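Samah Chraibi da la sorpresa en Arstead y se mete en semifinales

Miércoles 1 de abril

Llevo toda la tarde con el cuello torcido de mirar de un lado a otro de la pista central y todavía no me he recuperado, así que perdonad si esto sale un poco atropellado. Samah Chraibi, que entró en el cuadro desde la previa y que ocupa el puesto 105 del ranking, ha eliminado a la primera favorita, Nerys Penry, por 4-6, 7-6 (5) y 6-3. Y lo ha hecho remontando, con viento cruzado y con media grada animando a la otra (la galesa juega aquí todos los años y la quieren muchísimo).

El primer set fue de Penry sin discusión. Sacaba abierto, subía a la red y volvía a empezar. Chraibi restaba desde la lona del fondo y yo, lo confieso, ya tenía medio escrita la crónica de una derrota digna. Menos mal que no la mandé.

El partido cambió en el segundo, con 5-4 y saque para Penry. Tuvo bola de partido, una sola, y la jugó con una dejada que se quedó en la cinta. ¡Qué silencio! Chraibi rompió con un revés paralelo, se fue al desempate y allí estuvo mucho más entera. Cerró con un saque directo a la T, el primero que le vi en todo el set, y se marchó al banquillo casi corriendo.

En el tercero Penry pidió la asistencia del fisio por unas molestias en el gemelo derecho. Volvió con un vendaje y siguió peleando, pero llegaba tarde a las bolas cortas y Chraibi, que de tonta no tiene un pelo, empezó a traérsela a la red una vez y otra. Rotura en el sexto juego, otra bola de rotura salvada en el séptimo y a casa.

«Entré en la pista pensando en ganar un set, de verdad», nos contó después Chraibi en la sala de prensa, todavía con la toalla al cuello. «Cuando salvé la bola de partido me dije que ya iba con propina y empecé a soltar el brazo». Penry pasó un momento, dio la enhorabuena a su rival y dijo que mañana se hará pruebas antes de decidir si juega el dobles. 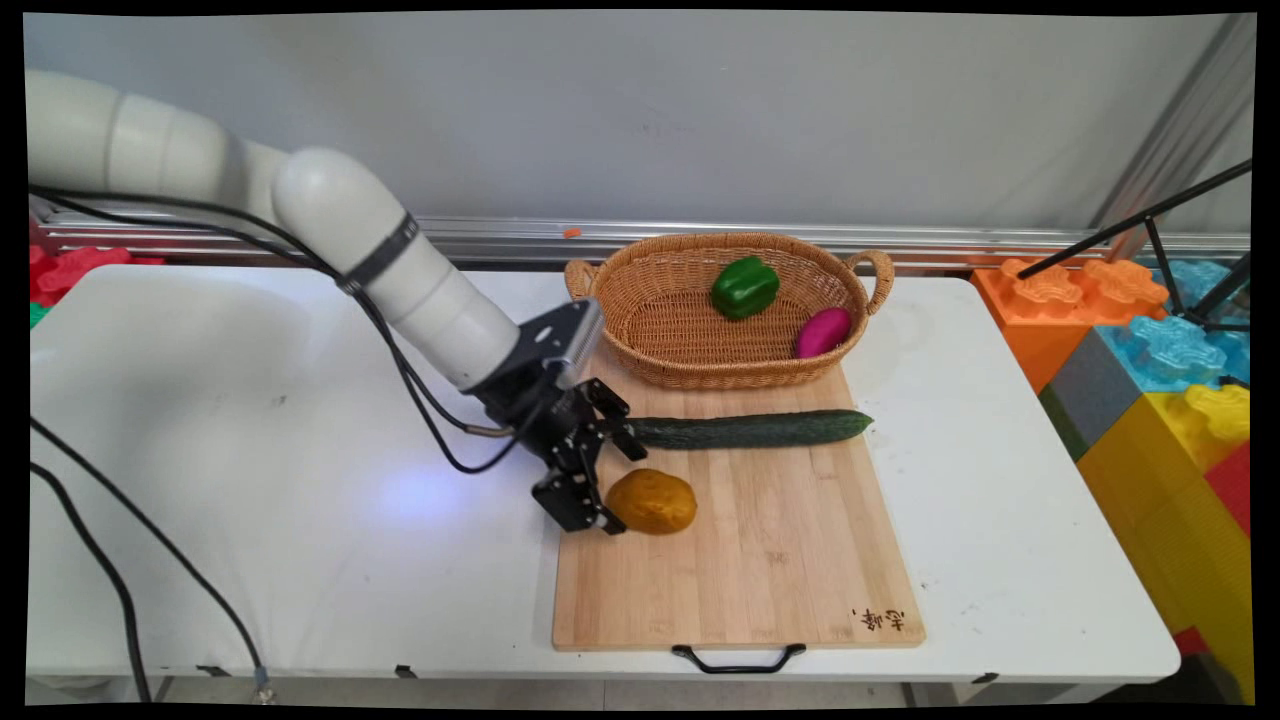 Abou Zeid espera en semifinales

La rival de Chraibi será Sanaa Abou Zeid, tercera cabeza de serie, que resolvió su partido en 81 minutos y no me dejó ni terminar el café. Ganó por 6-2 y 6-4, con un saque muy sólido y un par de passings a la carrera que levantaron a la gente de los asientos. Solo se complicó al servir para cerrar, cuando cometió dos dobles faltas seguidas y le lanzó a su entrenador una mirada que no era precisamente de cariño. Al final lo arregló con la derecha, como casi siempre.

Se han enfrentado una vez, en un torneo bajo techo, y ganó Abou Zeid en tres sets. Aquel día Chraibi se quejó de lo rápido que iba la bola. En Arstead la pista es bastante más lenta, sobre todo cuando cae la tarde, y me da que eso le viene bien. Mi pronóstico, por si a alguien le sirve (llevo una semana fallándolos todos): tres sets otra vez.

Garrido sufre, Soliman ni se despeina

En el cuadro masculino también hubo jaleo. Emiliano Garrido tuvo que jugar dos veces el mismo día, porque su partido de octavos se había quedado a medias por la lluvia con un set iguales. Lo retomó a las once de la mañana, ganó el tercero por 6-4, comió algo y volvió a la pista a media tarde para los cuartos. Ahí ganó por 7-5, 3-6 y 7-6 (8), con calambres en los últimos juegos y sirviendo prácticamente de pie, sin flexionar las piernas. Yo estaba en la pista 2, pegada a la valla, y se le oía resoplar desde fuera.

Garrido se enfada consigo mismo, habla solo, discute con las cuerdas de la raqueta, y hoy hubo un rato en el segundo set en que parecía que se iba del partido. Pero volvió. Salvó dos bolas de partido en el desempate, la segunda con un globo defensivo que botó en la línea y que su rival todavía debe de estar mirando.

Hicham Soliman, en cambio, ganó por 6-3 y 6-1 y a las cinco ya estaba firmando pelotas junto a la carpa de Trellotent. No ha cedido un set en toda la semana. Le pregunté si prefería cruzarse con un Garrido cansado y se rio: «Emiliano cansado es peligroso, se pone a pegarle a todo». Pues eso.

Horarios y entradas

Las semifinales femeninas abren la jornada de mañana en la central a partir de las 12.00. El Garrido-Soliman no empezará antes de las 16.00, una hora más tarde de lo previsto, a petición de la organización y para darle algo más de descanso al que ha jugado doble turno. La otra semifinal masculina irá a continuación, así que llevaos chaqueta, que en la grada este se va el sol enseguida y luego refresca de lo lindo.

Quedan localidades sueltas en los fondos. Las de hoy que se quedaron sin usar por el retraso de la mañana valen para cualquier pista exterior, pero no para la central; lo pregunté dos veces en taquilla porque había bastante confusión en la cola. El aparcamiento de Cabello seguirá cerrado y hay que dejar el coche en el de arriba y bajar andando.

Y una cosita más para los nostálgicos: el club, fundado en 1897, ha colgado en el pasillo de vestuarios los cuadros de juego antiguos, escritos a mano, y se pueden ver durante todo el torneo pidiéndolo en la entrada de socios. Yo me pasé un buen rato buscando apellidos conocidos. La ganadora de aquí, además de los puntos, se lleva una invitación para el torneo de hierba de junio, y Chraibi dice que nunca ha pisado una pista de hierba, ni siquiera para entrenar.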